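# ロボットはどうやって「つかみ方」をおぼえるの?

小学校高学年からの科学の読みもの　2024年6月28日
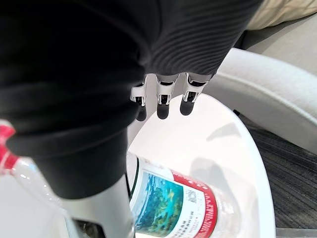

## ペットボトルをつかむのは、むずかしい

つくえの上のペットボトルを手に取るとき、みなさんは指の曲げ方をいちいち考えません。手をのばして、つかんで、持ち上げます。小さいころから何度も物をさわってきたので、体がやり方をおぼえています。

ロボットには、そういう経験がありません。工場から出てきたばかりのロボットの手は、指を曲げることも、手首を回すこともできます。でも、どこで、どのくらい曲げればよいかは知りません。

すきとおったペットボトルは、ロボットにとって特に見分けにくい物のひとつです。向こう側がすけて見えるので、どこからどこまでがボトルなのか、カメラの映像では分かりにくいのです。光が当たったところは白く光って、まわりの色とまざってしまいます。写真では、ボトルが白い丸い入れ物の中に横になっています。とうめいな部分と、ラベルのまいてある部分とでは、見え方がずいぶんちがいますね。

この読みものでは、ロボットにつかみ方を教えるために、人がどのように「お手本」を集めているかを説明します。出てくるのは、アレミッツという会社の研究室と、そこで使われている「キルイ」という名前の学習システムです。

## 学習システムってなに?

ロボットの体は、金属やゴムやモーターでできています。体を動かす命令を出すのは、コンピューターの中のプログラムです。

昔からあるやり方では、人が命令をひとつずつ書きます。「右に動く」「下におりる」「指をとじる」「上にあがる」というぐあいです。いつも同じ場所に同じ向きで部品が流れてくる工場なら、この方法でうまくいきます。今でもたくさんの工場で使われています。

ところが、家の中では物の場所が毎日変わります。ボトルは立っていることも、たおれていることもあります。入れ物のふちにくっついていることもあります。そのすべてについて命令を書いておくのは、とても手間がかかります。

そこで、学習システムを使います。学習システムは、たくさんの例を見て、「こう見えたときは、こう動く」という関係を自分でさがすプログラムです。人は命令を書くかわりに、例を用意します。

例のひとつひとつを「データ」とよびます。例の集まりは「データセット」といいます。データセットを作る仕事が「データ収集(しゅうしゅう)」です。

## お手本はだれが見せるの?

お手本を見せるのは人間です。やり方はいくつかあります。

ひとつめは、**遠くから動かす方法**です。人が操作(そうさ)用の手ぶくろやレバーを使い、ロボットの手を動かします。人が指を曲げると、ロボットの指も曲がります。人が見本を見せるというより、ロボットの体を借りて作業をする感じです。

ふたつめは、**手を取って教える方法**です。人がロボットのうでを直接持ち、ゆっくり動かします。習字の先生が、生徒の手に自分の手をそえて筆を運ぶのと似ています。

みっつめは、**人が作業するようすを記録する方法**です。人の手の動きをカメラでとり、ロボットの手の動きにおきかえます。人の手とロボットの手では指の長さや数がちがうことがあるので、おきかえるための計算が必要です。

キルイのお手本は、おもにひとつめの方法で集められています。この方法だと、ロボットの体で本当にできる動きだけが記録に残ります。人にはできてもロボットにはできない動きが、まざらずにすみます。

## なにを記録しているの?

お手本を見せているあいだ、コンピューターは次のようなことを記録します。

- **カメラの映像**　ロボットのまわりのようすです。
- **関節(かんせつ)の角度**　指や手首がどのくらい曲がっているかです。
- **人が出した命令**　「もう少しとじる」「少し左へ」といった操作の内容です。
- **時刻**　映像と動きを、あとでぴったり合わせるために使います。
- **作業の名前**　「ボトルを入れ物から取り出す」など、何をするお手本なのかを文字で書いたものです。

この中で、いちばんわすれられやすいのが時刻です。映像が動きより少しおくれて記録されると、学習システムは「指がふれる前に、もうつかんでいる」というおかしな例をおぼえてしまいます。合奏で、たいこだけがおくれて聞こえるのと同じことです。研究室では、作業を始める前に、映像と動きがそろっているかをかならず調べます。

### 手首のカメラの役目

カメラは、部屋のすみや天井に置くこともあれば、ロボットの手首の近くにつけることもあります。

部屋に置いたカメラは、全体を見わたせます。ただ、ロボットのうでが前に来ると、かんじんの物がかくれてしまいます。

手首のカメラは、手といっしょに動きます。手が物に近づけば、カメラも近づきます。そのため、指先と物のあいだがどのくらいあいているかを近くから見ることができます。はじめの写真は手首の近くのカメラから見たもので、銀色の指と黒い指先が大きくうつり、その下にボトルがあります。

手首のカメラにも弱いところがあります。自分の手やそでが大きくうつりこむので、見える場所がせまくなります。写真でも、黒っぽい布のそでが左上をほとんどうめていて、赤いキャップの別のボトルは、はしのほうに少し見えるだけです。

こういううつりこみは、あってもかまいません。ロボットが自分で作業をするときにも、同じように手やそでがうつるからです。練習のときだけきれいな映像を使うと、本番の映像とちがってしまい、かえってこまります。

## お手本集めの一日

アレミッツの研究室で、ボトルのお手本を集めるときの手順を見てみましょう。

1. **作業を決める**
 その日に集める作業をひとつ決めて、紙に書いておきます。「入れ物の中のボトルをつかんで、となりに置く」のように、始まりと終わりがはっきり分かる文にします。

2. **道具をならべる**
 入れ物とボトルを置きます。カメラのレンズに指のあとがついていたら、ふき取ります。

3. **ロボットを調べる**
 指が全部動くか、止めるためのボタンがきくかをたしかめます。ボタンがきかないときは、その日の作業は始めません。

4. **記録を始める**
 ロボットの手を決まった場所にもどしてから、記録のスイッチを入れます。

5. **お手本を見せる**
 操作する人がロボットの手を動かします。急がず、とちゅうで意味もなく止まらないようにします。迷って手をふらふらさせると、そのふらふらもお手本になります。

6. **記録を止めて、しるしをつける**
 うまくできたか、できなかったかを書きこみます。落とした、すべった、ふちにぶつかった、などの理由も書きます。

7. **物の置き方を変える**
 ボトルの向きや場所を変えて、4番にもどります。

研究室では、16回のお手本をひとまとまりにしています。ひとまとまりが終わったら、操作する人が交代します。同じ人がずっと続けるとつかれてしまい、動きが雑になるからです。人によって動かし方のくせもちがうので、交代すると、いろいろなつかみ方が集まります。

## どうして置き方を変えるの?

もし、ボトルをいつも同じ場所に、同じ向きで置いたらどうなるでしょう。

学習システムは、ボトルをよく見なくても、いつもの場所に手をのばせばつかめることに気づきます。そして、その動きだけをおぼえます。ボトルが少し横にずれただけで、ロボットは何もないところをつかみます。

漢字テストの答えを、字を見ないで「一番はこれ、二番はこれ」と順番だけでおぼえてしまった人を思いうかべてください。問題の順番が変わると、答えられなくなります。

そこで、お手本を集めるときには、次のようなことをわざと変えます。

| 変えること | 変え方の例 |
|---|---|
| 向き | ラベルを上にする、横にする |
| 場所 | 入れ物のまん中、ふちの近く |
| 明るさ | 電気をつける、カーテンをしめる |
| 物の種類 | ラベルやキャップの色がちがうボトル |
| 入れ物 | 深いもの、浅いもの |
| まわり | 別の物をそばに置く、かたづける |

一度に全部を変えると、どれが原因で失敗したのか分からなくなります。ふつうは、ひとつかふたつずつ変えていきます。

ラベルにも気をつけます。絵や文字のあるラベルは、カメラから見るととても目立ちます。青や緑の絵があるボトルばかりでお手本を集めると、学習システムは「青や緑の絵がある物をつかむ」とおぼえるかもしれません。そうなると、ラベルをはがしたボトルを見つけられません。

## 失敗も記録に残す

お手本集めでは、失敗もおこります。指が早くとじすぎて、ボトルがすべることがあります。強くおしすぎて、入れ物ごと動くこともあります。

失敗の記録は、すぐには消しません。使い道が2つあるからです。

まず、失敗を見分ける練習に使えます。成功の記録と失敗の記録の両方があれば、「つかめた」と「つかめなかった」のちがいを学習システムに教えられます。ちがいが分かるロボットは、つかみそこねたときにもう一度やり直すことができます。

次に、立て直し方を教えるのに使えます。すべったあとに人がもう一度つかみ直した記録は、よいお手本になります。

ただし、失敗の記録に「成功」と書いてしまうとたいへんです。学習システムは、書いてあることをそのまま信じます。だから、しるしをつける仕事は、操作した人とは別の人がもう一度見直します。

機械の調子が悪くて映像がまっ黒になった記録や、時刻がずれた記録は、使えないので取りのぞきます。

## 集めたあとにすること

お手本が集まると、コンピューターで学習をさせます。

学習システムは、記録の中の映像を見て、「このとき、ロボットはどう動いたか」を予想します。はじめの予想は、まるで当たりません。本当の動きとくらべて、ずれていたら、中の数字を少し直します。また予想して、また直します。これをとてもたくさんくり返すと、ずれがだんだん小さくなります。

学習が終わったら、テストをします。テストには、学習に使わなかった置き方を使います。学校のテストで、練習問題とまったく同じ問題ばかりを出しても、分かっているかどうかはたしかめられません。それと同じです。

キルイのテストは21の置き方で行います。できなかった置き方があれば、それに似たお手本をもう一度集めます。学習とテストのあいだを行ったり来たりするので、データ収集は一回では終わりません。

となり町のユニエという施設(しせつ)では、アレミッツから受け取ったお手本に、自分たちで集めたものを足しています。部屋の明るさも、床の色もちがうので、そのままではうまく動かなかったそうです。場所が変わるだけでも、新しいお手本がいります。

## 守らなければならないこと

データ収集には、安全と約束ごとがあります。

**ロボットが動いているときは、手を出さない。** 物が落ちても、ロボットが止まるまで待ちます。拾うのはそのあとです。

**人の顔や名前をうつさない。** カメラは、思ったより広いところをうつします。部屋に人がいるときは、前もって知らせて、よいかどうかを聞きます。手紙や名ふだは、記録の前にかたづけます。

**いつ、どこで、だれが集めたかを書いておく。** あとでまちがいが見つかったときに、どの記録を直せばよいかが分かります。アレミッツでは1月に、古い記録の整理をしました。メモのない記録は、調べるのにとても時間がかかりました。

## やってみよう:友だちロボットにお手本を見せる

ロボットがなくても、お手本集めの練習ができます。3人で遊びます。

**用意するもの**

- からのペットボトル(キャップをしめておく)
- せんめん器やボウルなど、口の広い入れ物
- 紙とえんぴつ

**やり方**

1. ひとりが「操作する人」、ひとりが「ロボット」、もうひとりが「記録する人」になります。
2. ロボット役は目をとじます。手は、親指と人さし指と中指だけを使います。
3. 操作する人は、「右」「左」「前」「うしろ」「上」「下」「とじる」「ひらく」の言葉だけで、ロボット役の手を動かします。
4. 記録する人は、ボトルの向き、出した言葉の順番、うまくいったかどうかを紙に書きます。
5. ボトルの向きを変えて、またやります。
6. 終わったら役を交代します。

何回かやったら、紙を見せ合いましょう。ボトルが入れ物のふちにそっているときと、まん中にあるときでは、言葉の順番がちがうはずです。前の人の紙をそのまま読み上げて、別の向きのボトルをつかめるかどうかも、ためしてみてください。

## 言葉のまとめ

**学習システム**　例をもとに、どう動けばよいかを見つけるプログラム。

**データ**　記録された例。映像や角度、時刻など。

**データセット**　データをたくさん集めて、使いやすく整理したもの。

**データ収集**　データを集める仕事。お手本を見せることも、しるしをつけることもふくみます。

**遠隔操作(えんかくそうさ)**　はなれたところから機械を動かすこと。

**関節**　曲がるところ。ロボットの指にもあります。

**ラベル**　ボトルにまいてある紙などのこと。データの世界では、記録につける「成功」「失敗」などのしるしのことも、ラベルとよびます。

発行:ヴォテッティ こども科学室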